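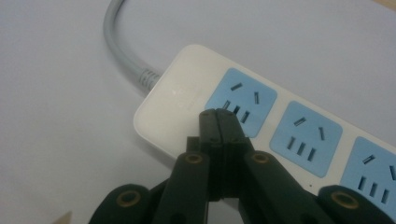 Kathleen Breathnach asked if the daily page for February 29 must stay empty in the years when this day does not exist, or if the entries can move to February 28.

Home Almanac Minutes Contact

Search the almanac

Colitz Almanac – minutes of the editorial meeting, 2022-02-17

1. Leap day entries
The meeting discussed the question for a long time. Iñaki Paredes was against moving anything, as a person born on the leap day was not born on the day before it. It was agreed that the page stays online all years, with one line at the top saying when the next leap day comes. Kathleen will write the line.

2. Old and new calendar
Readers of the Brekard edition have written again about the founding of the town market. The parish book gives the date in the Julian calendar, and our page gives it in the Gregorian without saying so. Iñaki proposed to show both dates for every event in our list older than 300 years. Kathleen found this too much for the small page – many of these entries have no certain day at all. Decision: both dates are shown only where the original source has been seen by one of us. Other entries receive the words "date as given in the source". 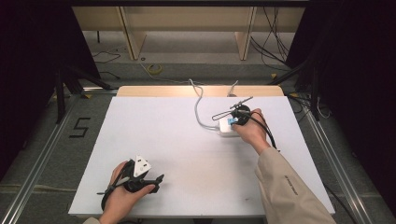 Photo: Reinholz

3. Day-of-the-year number
The number at the head of each page was wrong after February in the last leap year, and it was corrected by hand. Kuvik has offered to calculate it automatically, together with the days remaining. Iñaki asked that the first and the last day of the year are tested before anything else. The offer was accepted. The change should be ready in March.

4. Births and deaths
There are 90 entries without any source. Kathleen does not want to delete them now, because some come from the printed almanac and could be checked in the Reinholz library. Iñaki will take the first half of the year and Kathleen the second. What cannot be confirmed will be hidden and not deleted. 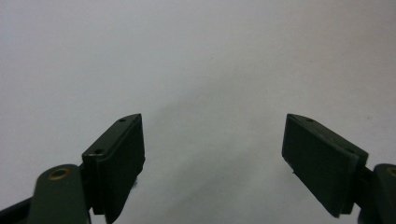 3 min read

5. Other matters
The name days were left for the next meeting. The order of events on one page remains by year, oldest first. Kathleen reminded that "BC" is written after the year, with a space.

Next meeting: in March, the day to be agreed by mail.

Comments

Marta: I was born on the leap day and I am glad that you keep the page. Please do not move us!

oldstyle: For the Brekard market, will you show the Julian date first or second? In the parish book the year also begins in March, so please be careful with the year too.

Iñaki Paredes: The Julian date goes first, as in the source. Thank you for the remark about the year – I will check it in the book.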